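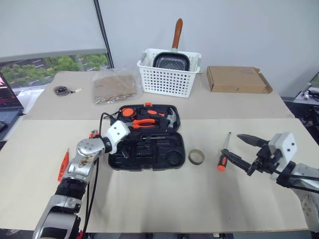 I have never trusted a tool kit that comes in its own moulded case. You pay for the case, the tools inside are all right, and six months later half of them live in a kitchen drawer because the shape of the hollow and the shape of the thing never quite agree. Jonalyn Tagle swears by hers. She put it on her Christmas list in December and has been telling me about it ever since, orange handles and all.

So I'm going through one properly, with everything loose on the table first. The tape measure gets a spot at the left, the pliers go in front, and the screwdriver stays out until last. My guess is that it'll end up in the bag with the odds and ends, like every screwdriver I've owned.

The reviews don't help much. Kedden has 4,000 of them for a case that sounds a lot like the Ruppert one at twice the price, and I read enough to notice that hardly anyone mentions putting things back. They like the colour. Fair enough, I suppose -- an orange handle is easier to find under the ute seat than a black one.

What I want to know is whether the lid still shuts after a year of someone in a hurry. Jonalyn says hers does. I've asked her to bring it over with the tools in it, and no tidying it beforehand.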